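Community > Opportunities > Take part

Call for Participants: Table Setting and Clearing Study
By the Foltesura Household Activities Office
Posted in October
14 shares | 2 comments

Foltesura invites adults to take part in a study of how people arrange, use and clear a small table. Sessions are held at the Birnitz building and last 90 minutes. Each participant attends 2 sessions, one of which may be booked for a Saturday.

Participants will be asked to sort play food and tableware on a white tabletop, to decide what belongs together, and to put everything away in an order of their choosing. There is no correct arrangement. No cooking is involved, and no experience is required. 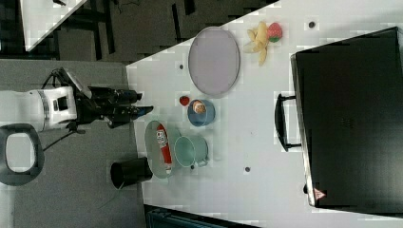
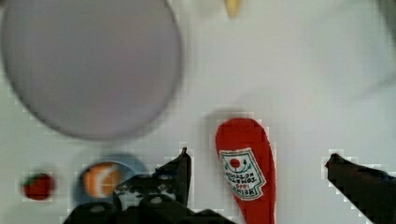
Play food on the white tabletop

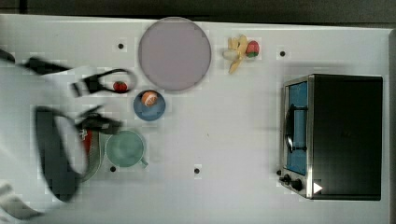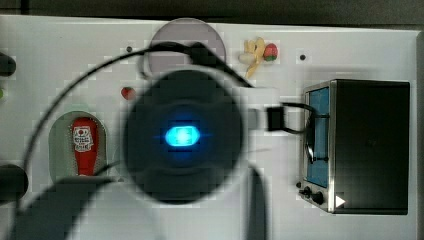
On the question of whether a tidy person has an advantage, one earlier participant wrote that she had expected to be quick and instead spent most of her first session deciding where the fruit should go – she would gladly sign up again.

Applicants must be 18 or older and able to stand for short periods. A stool is available on request. Groups are limited to 10 people, and places are assigned in order of application. Those who took part in the Parkus storage study may apply.

To apply, complete the form at the McIver Street reception desk or request a copy by mail. Please state your preferred session time – morning or afternoon – and any access needs. Applicants will receive a written reply whether or not a place is available.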